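Bench notes for the Grokton two-arm helper, hire tier. Plesard quotes 211 a month, arms and grippers included.

**Torn sheets.** Offer paper lengthwise, with the free end between the open fingers. Keep a fingertip on the far end until the grip closes.
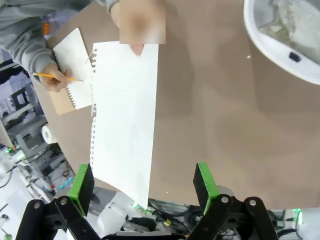
*Notebook sheet between open fingers, ragged edge at left.*

**Bench layout.** Lidded bin and basket go on the same side - lid up before you start. Leave the writing side clear. 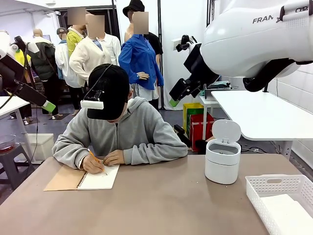 *Bin and basket on one side, notebook open on the table.*

**Strips.** Narrow strips sag. Hold your end level and slightly above the table. Finger pads are a wear item; Dilani Dewan at Nulov changes hers after almost 500 picks. Wipe with a damp cloth, no solvent. 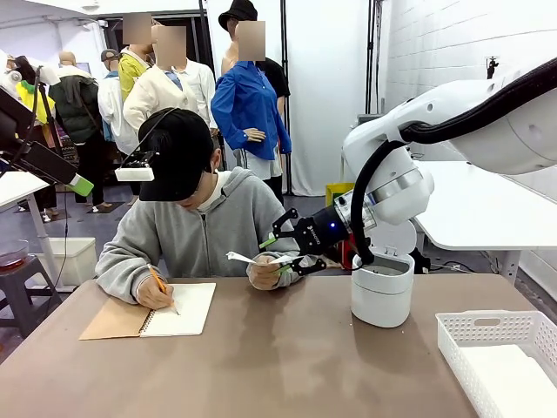

*Strip held at both ends, bin below the gripper.*

Spare pads: 59 a pair, colour as supplied.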